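Priltholm clothing collection passes 2,000 garments ahead of winter distribution

9/17/19

PRILTHOLM - The Priltholm Household Reuse Service has received 2,045 items of clothing since its collection points opened to residents in February, according to figures released by the service. Of these, 1,180 have already been passed on to households in the district, and a further 633 have been sorted and are awaiting distribution. The remainder are still to be examined.

The service operates from the ground floor of the former Quezada drapery building, where two rooms have been set aside for receiving, folding and storage. Clothing is accepted from residents of Priltholm and the neighbouring parish of Skavia. No charge is made to donors or to those who receive items.

Graciela Palma, who oversees the sorting rooms, said that the quality of donations had improved over the summer months. "The greater part of what reaches us can be worn again without repair," she said. "Our difficulty lies in the time required to establish the size and the fibre of each piece. Where a label has been removed, a garment may have to be set aside for several days."

Residents are therefore asked to leave all sewn-in labels in place, including those giving washing instructions. Items without a label will continue to be accepted but will be dealt with after all others.

The service has also revised its guidance on the preparation of clothing at home. Garments should be washed and fully dried before they are brought in, and pockets should be emptied. T-shirts and other light tops should be folded once lengthways, with the sleeves turned in, and stacked by size. Printed T-shirts should be folded with the print on the inside. Coats may be brought on hangers. Shoes should be tied or clipped together in pairs.

Bedding, curtains and cushions cannot be accepted at present. The service expects to review this position when additional shelving has been fitted in the rear room. The shelving is to be supplied by Turnonik, a local joinery firm, and its installation will require the rooms to close to donors for a short period. Notice of the closure will be displayed at the entrance.

A total of 94 households have registered for the winter distribution. Registration remains open, and applicants are not required to give details of their income. Those unable to attend in person may name another adult to collect on their behalf, provided that the name is given in writing beforehand.

Jahangir Cassim, who is responsible for the distribution, said that children's clothing and plain T-shirts in adult sizes were requested most often. Warm trousers were in short supply, he added, and donations of these would be particularly welcome.

"We would encourage residents to look through what is lying on chairs and sofas as well as what is in the wardrobe," Mr Cassim said. "A great many serviceable garments are put down at the end of the day and are not worn again for months."

Copies of the revised guidance may be obtained from the reception desk. Large donations, meaning those of more than three full bags, should be arranged in advance with the sorting rooms. 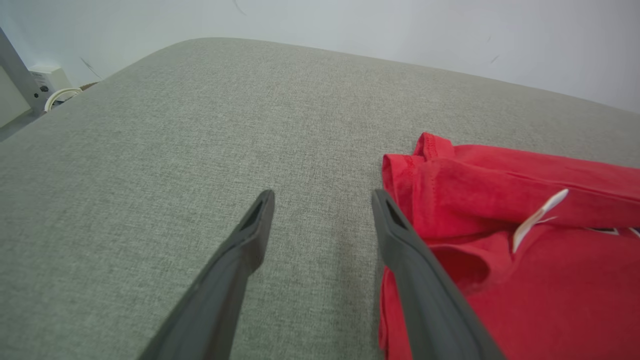 Opening arrangements

Clothing may be handed in at the Quezada building on weekday mornings. Bags should not be left outside the entrance when the rooms are closed.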